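Brestel Moves Harness Assembly to Zunduvia Site

Tuesday, April 29, 2025

Brestel has moved its wire harness assembly work from Nogueira to the Zunduvia site. The line covers 287 harness types, most of them built around flanged metal connectors that bolt to an enclosure wall. Monthly output is set at 900 units for May, up from 400 at the old site.

Each harness carries power and signal wires in a single bundle. Green-and-yellow is kept for protective earth. Sleeving is cut and fitted before the final connector goes on, and continuity is tested pin by pin at the end of the line.

"The earth wire gets a longer lead than the others," said Caoimhe Dolan, production engineer. "If the bundle is pulled, it should be the last one to go tight."

Work instructions were rewritten for the move by Viola Rizzi. The new set runs to 1,418 steps and adds a check on flange holes before wiring begins. 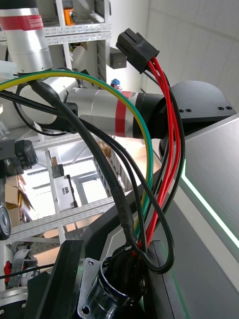

Will existing part numbers change?

Part numbers stay the same. Harnesses built at Zunduvia carry a new site code on the bag label, and open orders placed through Orus will ship under their original numbers.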